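5. Analyse des défaillances

5.1 Un taux de réussite trop beau

La version préliminaire de ce travail annonçait, pour la tâche de rangement bimanuel, des résultats dont nous étions assez fiers pour les afficher dans le couloir. L'affiche y est restée onze jours. Un lundi matin, en relisant les journaux d'exécution pour une tout autre raison (un disque plein), Mwanaisha Makokha a remarqué que 29 essais classés comme réussis se terminaient par un courant moteur nul sur les trois doigts de la main droite, et ce bien avant l'ordre d'ouverture. Une main qui ne consomme rien ne serre rien. Les essais en question avaient pourtant passé notre critère automatique de succès, celui-là même que nous recommandions à la communauté dans le résumé.

La présente section décrit ce que nous avons trouvé en tirant sur ce fil. Nous la publions à la place de l'ancienne section 5, intitulée « Robustesse », dont il ne subsiste que le numéro.

5.2 Protocole concerné

Le corpus réexaminé comprend 1 167 essais, enregistrés en décembre sur la plateforme Porow. Deux bras équipés chacun d'une main à trois doigts doivent déposer des canettes dans une barquette basse, puis se retirer. Le plan de travail est un tapis en mousse à emboîtement, choisi à l'origine pour épargner les doigts en cas de contact avec le sol. Des repères en croix y servent de référence pour la remise en place du matériel entre deux essais. La politique de commande, Joseph, est apprise par imitation à partir de démonstrations téléopérées ; elle reçoit les images, les positions articulaires et une estimation du courant de chaque doigt, et produit des consignes de position pour les deux bras et les deux mains.

L'arrêt sur défaut est géré séparément par le superviseur Arkov. En cas de surintensité prolongée sur un doigt, Arkov coupe l'alimentation de la main correspondante, laisse le bras sous tension et envoie un message d'alerte. Le comportement est documenté. Nous l'avions lu, approuvé, et manifestement oublié.
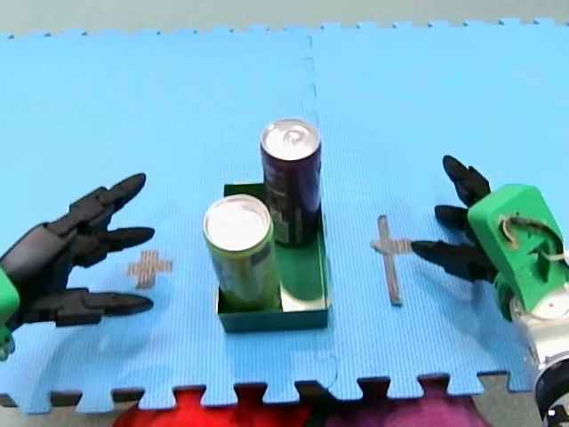 Figure 7. Configuration de la tâche de rangement : deux canettes debout dans la barquette verte, les deux mains à trois doigts de part et d'autre, repères en croix sur le tapis.

La géométrie illustrée par la figure 7 n'a rien de spectaculaire, et c'est en partie ce qui nous a trompés. Les parois de la barquette sont basses, les canettes en dépassent largement, et une main arrivant de côté dispose en principe de toute la place voulue. Les doigts, en revanche, travaillent près du tapis. Lorsque l'extrémité d'un doigt appuie sur la mousse au cours de l'approche, celle-ci s'enfonce, le doigt continue de pousser vers une consigne qu'il n'atteindra pas, et le courant monte. Une table rigide aurait produit un choc franc, visible dans les données. La mousse, plus diplomate, transforme la collision en lent désaccord.

5.3 Mode de défaillance principal : la coupure silencieuse

La séquence type se déroule en quatre temps. Le doigt inférieur entre en contact avec le tapis. Le courant dépasse le seuil d'Arkov et y demeure au-delà du délai autorisé. La main est coupée. Le bras poursuit sa trajectoire, avec au bout une main qui ne répond plus et dont les doigts conservent la posture que leur laisse le frottement interne de la transmission.

Ce frottement mérite un mot. Il est suffisant pour maintenir une canette vide pendant quelques secondes, du moins tant que le bras se déplace avec douceur. Joseph se déplace avec douceur : nous l'avions réglé ainsi et nous y consacrions un paragraphe entier. Dans une partie des essais concernés, la canette a donc fait le voyage dans une main éteinte, puis s'est retrouvée dans la barquette à la faveur du contact avec une paroi. Le critère de succès, qui vérifie uniquement la présence des canettes dans la zone cible en fin d'essai, a validé l'ensemble.

Quant au message d'alerte, il était bien émis. Il était bien reçu. Il était ensuite inscrit dans un fichier que le script d'agrégation filtrait, au motif qu'il contenait « trop de bruit ». Le commentaire du code est signé du second auteur du présent article, qui souhaite que la chose soit mentionnée une seule fois.

5.4 Mode secondaire : la reprise intempestive

Le premier mode fausse des statistiques. Le second peut pincer quelqu'un, et nous l'avons traité avec moins de légèreté.

Après une coupure, Arkov attend un réarmement. Or notre procédure de remise à zéro entre deux essais envoyait ce réarmement de manière inconditionnelle, parmi une dizaine d'autres commandes d'initialisation. La main se trouvait alors remise sous tension avec, en mémoire, la dernière consigne reçue avant la coupure, généralement une fermeture. Elle l'exécutait aussitôt, à pleine vitesse, au moment précis où le protocole invitait l'opérateur à replacer les canettes.

Pavithra Thampi a rencontré ce comportement en premier, la main gauche au-dessus de la barquette. Les doigts se sont refermés à côté des siens. L'incident n'a causé aucune blessure ; il a causé l'arrêt immédiat de la campagne et une conversation assez longue sur ce que nous entendions, dans notre fiche de sécurité, par l'expression « robot au repos ». Nous entendions par là un robot immobile. La nuance avec un robot hors tension figure désormais en première ligne de la fiche.

5.5 Reproduction contrôlée

Afin de vérifier l'enchaînement décrit en 5.3, nous avons exécuté 400 essais supplémentaires en faisant varier deux paramètres : la hauteur d'approche de la main et la nature du support (mousse ou panneau rigide). Personne n'était autorisé à proximité des bras tant que l'alimentation générale n'était pas coupée par l'interrupteur mural, dispositif rudimentaire mais dépourvu de mode silencieux.

Sur panneau rigide, le contact d'un doigt déclenche l'arrêt complet par détection de choc au niveau du bras, avant même que le seuil de courant de la main ne soit en cause. L'essai est alors compté comme un échec, à juste titre. Sur mousse, le capteur d'effort du bras ne signale rien d'anormal et seule la main est coupée. L'abaissement de la hauteur d'approche rend la coupure plus fréquente, ce qui ne surprendra personne. Plus instructif, le relèvement de cette hauteur ne la supprime pas entièrement : Joseph a appris, sur des démonstrations humaines, à descendre chercher la canette par le bas, et il corrige de lui-même la consigne qu'on lui impose. Nous avons renoncé à lui en vouloir. Les démonstrations étaient les nôtres.

Le rôle du tapis nous embarrasse particulièrement. Il avait été installé par prudence, après la casse d'une phalange lors d'une campagne antérieure, et il a rempli son office : aucun doigt n'a été cassé depuis. Il a simplement retiré du système le seul signal que notre détection de choc savait interpréter.

5.6 Corrections apportées

Quatre modifications ont été introduites. Le critère de succès exige maintenant que les deux mains soient alimentées sur toute la durée de l'essai, et que le lâcher coïncide avec un ordre d'ouverture. La coupure d'une main entraîne l'arrêt des deux bras. Le réarmement nécessite une action manuelle sur un bouton placé hors de portée de l'espace de travail, et la consigne en mémoire est remplacée par la posture mesurée avant toute remise sous tension. Enfin, le filtre du script d'agrégation a été supprimé. Les journaux sont devenus très longs et nous les lisons à tour de rôle.

Nous avons également transmis une description du problème de réarmement à Novinex, qui assure la maintenance d'Arkov. La réponse précise que le comportement est conforme à la spécification. Nous en convenons. Une option de purge de la consigne existe d'ailleurs dans la configuration ; elle est désactivée par défaut et nous ne l'avions pas cherchée.

5.7 Limites

Le réexamen repose sur les courants enregistrés, dont la fréquence d'échantillonnage ne permet pas d'exclure des coupures très brèves suivies d'un rétablissement. Les 29 essais reclassés constituent donc une borne inférieure. Nous n'avons pas non plus testé de canettes pleines. Leur masse dépasserait probablement ce que le frottement de la transmission peut retenir, et la défaillance aurait alors été signalée dès le premier jour par un bruit caractéristique – méthode de détection que nous n'avions pas envisagée dans l'état de l'art.

Les tableaux de la section 4 ont été recalculés avec le nouveau critère. L'affiche du couloir a été retirée, à l'exception d'un coin que l'adhésif refuse de rendre.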